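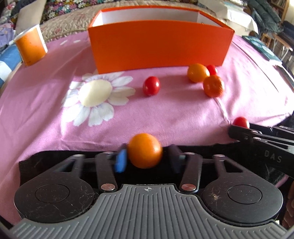 Figure 4. Tomato task, view from one of the two hand-held grippers. An orange cherry tomato is held between the fingers. The inner link arms turn on the two silver-colored pivot screws above the base.

5.2 Loss of Grip Width Accuracy in the Tomato Task

The most serious fault in the Pernora recordings was a slow drift in the reported distance between the gripper fingers. It went unnoticed for most of the collection period and came to light only when a policy trained on the tomato task began to crush fruit on the robot. In this section we describe the fault, how it was traced, and what we did with the affected recordings.

The task is simple to state. The operator works with two hand-held grippers at a table covered with a cloth, picks up cherry tomatoes one at a time, and places them in an open box (Figure 4). Tomatoes of different colors are used. The fruit is small, round and smooth, and it rolls when a finger touches it off center, so an operator usually closes slowly, corrects, and closes again. Each recording stores video from the gripper, its position in space, and the finger opening as a single value. The Yusof arm later receives that value directly as a command. There is no force sensor on either the hand-held tool or the arm, and grip width is therefore the only signal that tells the arm how hard to hold something.

5.2.1 First signs

On the arm, the early policies did well with blocks and paper cups. With tomatoes they failed in two opposite ways. Some runs ended with the fruit dropped on the way to the box. In others the arm kept closing after contact and split the skin. We first blamed the policy, and the first weeks of September were spent on changes to the training setup that made no lasting difference. A policy would improve on dropped fruit and get worse on crushed fruit, or the reverse.

Nadhirah Wattimena then plotted the recorded finger opening at the moment of grasp for every episode, in the order of collection. For a given batch of fruit this value should scatter around one level. On the left-hand tool it sank steadily through the series, jumped back up after a repair, and sank again. By the end of the second decline the recorded opening was 7 mm smaller than the opening we measured with calipers on the same tool. On a cherry tomato an error of that size is the difference between holding the fruit and flattening it.

5.2.2 Cause

The opening is computed from the angle of the link arms under the assumption that the pivots do not move. Ruwan Selvanayagam took the left-hand tool apart and found that one of the inner pivot screws had backed out by part of a turn. With the screw loose, the inner arm could shift sideways in its seat before it started to turn. The fingers still closed and opened, and to the operator the tool felt normal or perhaps a little smoother than before. The computed angle, however, included the sideways play.

Two things made the fault worse in this task than in the others. The first was the repeated small closing motion already described, which works the pivot back and forth under light load. In the cloth-folding task, by comparison, operators close once and hold. The second was fiber. The tools were used over table covers, bedding and other soft material in ordinary rooms, and lint settles on the round housings on both sides of the base. When the left-hand tool was opened, fibers were also packed under the head of the loose screw. We cannot say whether they helped it to loosen or only collected in the gap once it was there. The right-hand tool had lint under one screw head as well, and that screw was tight.

We also checked the finger pads, which wear with use and can change the true opening slightly. The wear we found was far too small to explain the drift.

5.2.3 Why the checks missed it

The collection software, Flosusa, asks the operator to close the fingers fully at the start of a session and stores the result as zero. This step hid the fault. With the fingers pressed against each other the play in the pivot is taken up in one direction, and the zero reading looks correct. The error appears only at partial openings, where all of the useful tomato data lies. An operator at the Parano site reported on a Monday that the width shown on screen "looks off with fruit in it," and repeated the zero step as the manual instructs. The reading passed and the report was closed. We count this as a failure of our procedure. The operator was right, and the manual gave no other test to run.

5.2.4 Handling of affected recordings

The tomato set contained 891 episodes before cleaning. We considered correcting the width values with a fitted offset, but the play in the pivot does not produce a constant error. It depends on the direction of motion and on how the tool is tilted, and a tilted tool is common here — operators often lean the gripper to get at fruit lying close to the box wall. An offset fitted on level grasps made some tilted grasps worse.

Instead, we measured the opening again from the video. Both fingers stay in view during a grasp, and the distance between them can be found in the image once the camera has been calibrated. This fails where the fingers blur during fast motion or where the other gripper passes in front. We kept an episode when the opening could be measured in at least 90 percent of its frames and filled short gaps by interpolation. Episodes below that limit were removed from the training set. They remain in the release with a warning flag, and their video and position data are unaffected by the fault.

To check the new values, we made 100 additional grasps on printed spheres of known diameter, with the screw deliberately left loose. The image-based opening matched the sphere size closely in level and tilted grasps alike, while the link-based value showed the same downward error as the faulty recordings.

5.2.5 Changes to the tool and procedure

The pivot screws are now fitted with thread-locking compound and marked with a paint line across the head and the arm, so that any rotation can be seen. Operators brush out the housings before each session. Flosusa now follows the zero step with a second one, in which the operator closes on a gauge block, first level and then tilted to each side. A session cannot start if the three readings disagree.

The arm was changed as well. During the crushing runs it had no lower limit on finger opening other than full closure, and it would have applied the same command to anything placed between the fingers, including a hand. We added a motor current limit that stops the fingers on contact, whatever width the policy requests. It should have been in place before the first trial with fruit.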